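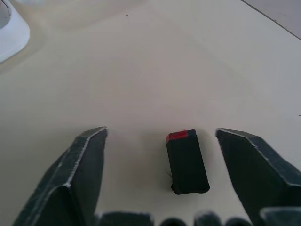

Hotel Serkon in Dristham öffnet nach Umbau wieder seine Türen

Dienstag, 18. September 2018

Dristham. Wer in den vergangenen Monaten am Marktplatz vorbeikam, hat sich an den Bauzaun und den Umweg über die Seitengasse wohl schon fast gewöhnt. Nun ist beides verschwunden, und das Hotel Serkon, in dem so viele Familien aus dem Ort ihre Hochzeiten, Konfirmationen und runden Geburtstage gefeiert haben, empfängt wieder Gäste. Seit dem vergangenen Wochenende sind die Zimmer belegt, das Frühstück wird serviert, und auch die alte Drehtür am Eingang dreht sich wieder, ein wenig schwerfällig wie eh und je, aber frisch geölt und mit neuen Bürsten versehen.

Zum Haus gehören jetzt 161 Zimmer auf fünf Etagen. Vor dem Umbau waren es mehr, nämlich 197, doch viele der kleinen Einzelzimmer zum Hof hin hatten in den letzten Jahren kaum noch Liebhaber gefunden. Man hat Wände herausgenommen und aus je zwei engen Kammern ein ordentliches Doppelzimmer gemacht, mit einem Bad, in dem man sich umdrehen kann, und einem Schreibtisch am Fenster. Stammgäste, die seit Jahrzehnten im Sommer nach Dristham kommen, müssen sich deshalb an neue Zimmernummern gewöhnen. An der Rezeption liegt dafür ein kleines Blatt aus, auf dem alte und neue Nummern nebeneinanderstehen, und das wird, so hört man, gern mitgenommen – manche wollen eben doch wieder in ihre alte Ecke mit dem Blick auf die Kastanien.

Im Erdgeschoss hat sich am meisten getan. Der Frühstücksraum ist um den früheren Billardsaal gewachsen und bietet nun 200 Plätze, davon ein guter Teil am Fenster. Das Büfett steht in der Mitte, sodass man von allen Seiten herankommt und sich morgens um halb neun die Schlange vor den Eiern hoffentlich in Grenzen hält. Brot und Brötchen kommen weiterhin aus dem Ort, der Honig aus dem benachbarten Sellell, und wer früh abreist, bekommt auf Wunsch eine Tüte mit belegten Broten und einem Apfel. Frühstück gibt es werktags von halb sieben an, am Wochenende von sieben bis elf Uhr. Wer nicht im Haus übernachtet, ist ebenfalls willkommen, sollte aber am Abend vorher anrufen.

Auch an Gäste mit Hund wurde gedacht. Im Erdgeschoss des Gartenflügels liegen 10 Zimmer mit Steinboden und eigener Tür ins Freie, von denen es nur ein paar Schritte bis zum Weg an der Wiese sind. Das Haus bittet darum, die Tiere schon bei der Buchung anzumelden, weil gerade diese Zimmer erfahrungsgemäß schnell vergeben sind. Im Frühstücksraum müssen die Hunde draußen bleiben, in der Bar dürfen sie unter dem Tisch liegen.

Die Bar selbst trägt jetzt den Namen Li und hat ihren Platz dort gefunden, wo früher das Reisebüro untergebracht war. Sie hat einen eigenen Eingang vom Marktplatz aus, und damit verbindet das Hotel die Hoffnung, dass auch Einheimische abends auf ein Glas hereinschauen. Die Karte ist übersichtlich gehalten: ein paar Weine aus der Gegend, Bier vom Fass, zwei Suppen, ein warmer Käsetoast und am Freitag Flammkuchen, solange der Teig reicht. Geöffnet ist täglich außer montags ab 17 Uhr. Das größere Restaurant im ersten Stock lässt dagegen noch auf sich warten. In der Küche fehlen einige Geräte, und auch die Lüftung muss noch abgenommen werden. Mit dem Betrieb soll es dort im Oktober losgehen, zunächst nur am Abend und erst später auch mit dem Sonntagsessen, nach dem am Empfang offenbar schon eifrig gefragt wird.

Eine Geduldsprobe bleibt das Schwimmbad. Das Becken im Keller ist zwar neu gefliest, doch die Technik wird noch eingestellt, und einen Termin möchte das Haus lieber nicht nennen. Bis dahin können Hotelgäste das Hallenbad von Sellell ohne Eintritt nutzen. Die Karten dafür gibt es am Empfang, der Bus hält direkt vor der Tür und braucht über die Uferstraße eine knappe Viertelstunde. Die Sauna nebenan läuft bereits, mittwochs ist sie am Nachmittag den Damen vorbehalten.

Beim Parken bleibt alles beim Alten, also ein bisschen eng. Der Hof fasst nicht alle Wagen, und wer spät anreist, wird an den Parkplatz hinter dem Bahnhof verwiesen, wo über Nacht keine Gebühr anfällt. Fahrräder kommen in den abschließbaren Schuppen neben der Wäscherei. Dort gibt es jetzt auch Steckdosen, damit die Radler, die auf dem Flussweg unterwegs sind, am Morgen mit vollem Akku weiterfahren können. Gerade von ihnen verspricht man sich in Dristham einiges, denn bisher fuhren viele nach einer Kaffeepause gleich weiter bis Sellell und suchten sich erst dort ein Bett.

Im Ort ist die Freude über die Wiedereröffnung jedenfalls deutlich zu spüren. Der Blumenladen gegenüber hat sein Schaufenster passend dekoriert, das Café an der Ecke öffnet sonntags wieder eine Stunde früher, und der Chor darf für seine Proben in den kleinen Saal zurück, in dem das Klavier die Bauzeit unter einer dicken Decke überstanden hat. Gestimmt werden muss es allerdings noch.

Wer sich selbst ein Bild machen möchte, hat am kommenden Sonntag zwischen 14 und 17 Uhr Gelegenheit dazu. Dann führt das Hotel durch mehrere Zimmer, den Frühstücksraum und die Bar, und es gibt Kaffee und Pflaumenkuchen. Treffpunkt ist die Halle, eine Anmeldung ist nicht nötig. Der Aufzug ist in Betrieb, sodass auch Besucher, die nicht gut zu Fuß sind, bis in die oberste Etage kommen. Zimmer für den Herbst können wie gewohnt telefonisch oder direkt am Empfang gebucht werden.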